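Re: [picking] Skeltero grasp scoring, bin-to-bin results

Montserrat Arellano wrote on Monday:
> We have finished the second round with the Skeltero scorer.
> Success on mixed objects went from 87 to 90 percent with no
> new training data, only the re-ranking step. I think this
> settles the question of whether re-ranking is worth the
> extra compute. Draft is in the Dreltgate folder, comments
> welcome before August.

Montserrat,

Thanks for posting the draft. I read it twice and I'm not ready to call anything settled.

First, three points on a mixed set is small, and the draft doesn't say how many picks are behind each figure. If one operator reset the bin differently between rounds you could get that much for free. Were the layouts matched? Section 2 says "randomized," which could mean anything from a script to somebody shaking the bin.

Second, the objects. With a layout as spread out as this one I'd expect plain top-ranked grasps to do fine on most of it, and the re-ranker gets credit for the easy ones too. 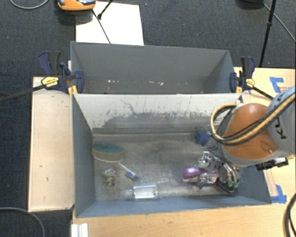
Gripper over the purple object, front bin. Clear bottle lying on its side near the front wall.

The bottle is what I'd want broken out. Transparent items are where our depth goes bad, and if the scorer helps there, say so with a separate row. If it doesn't, the average is hiding it. Same for anything resting against a wall, like the oval brush or sponge on the left.

Third, compute. Palacios ran the Workoder baseline with a longer planning budget and never wrote it up, but I remember the gap shrinking. You allow the re-ranker up to 2 extra seconds per pick. Give the baseline the same time and then compare.

I'm not against the method. I just can't tell from the draft whether it's the scorer or the waiting. Can you post the per-object logs?

> Draft is in the Dreltgate folder

The version I see there has no appendix, by the way. Is that the right one?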